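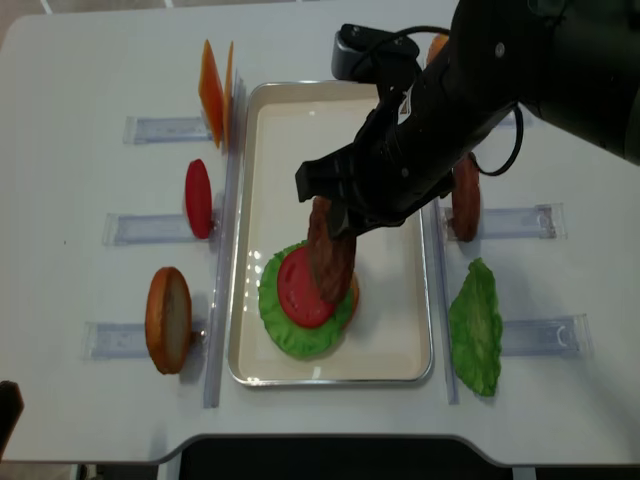
Stanex foil heads: replacement interval and third-party blades

kestrel_fold
I've run the Stanex foil shaver daily for 19 months. The manual says to replace foil and cutter together every 18 months. Mine still cuts fine on the cheeks but pulls under the jaw. No visible holes in the foil. Is it worth changing only the cutter block? The full head costs almost half what I paid for the shaver.

mdl40
Replace both. The two parts wear against each other. A new cutter under an old foil runs hot and you lose the edge in weeks.

Oxbowtie
Disagree with mdl40. I've swapped the cutter alone twice on the same model and got 6 months out of each before the foil went. If the foil isn't dented or worn through, the cutter is usually what pulls. Clean it first, though. Take the head off, soak it in warm water with a drop of dish soap, dry it overnight, then one drop of light oil on the foil.

kestrel_fold
Cleaned and oiled already. Slight improvement, gone after 4 shaves.

mdl40
Then it's worn. Oil only masks it. Also check the battery. A tired cell drops motor speed under load and feels exactly like dull blades. Shave once while it's plugged in and compare.

tarn_ridge
Not all of them run while plugged in. The older Stanex is locked out on the cord for safety. Look at the label near the socket.

kestrel_fold
Mine is locked out. It does hold speed by ear on a full charge.

parvane
Has anyone tried the Emano compatible head? Urkbridge lists it at a third of the price.

Oxbowtie
Fitted one in January. The foil is thinner and the frame needed a firm push to latch. Closeness was good, but it wore through at one corner before summer. I went back to the original part.

parvane
Could be a bad one. Mine came from a different seller (Abdelaziz) and has no wear at the corners so far. I only shave every other day.

mdl40
Every other day is half the run time, so that doesn't tell us much. Longer stubble is harder on the cutter too.

kestrel_fold
Ordered the original cutter only, foil stays for now. Will post when I have a couple of weeks on it.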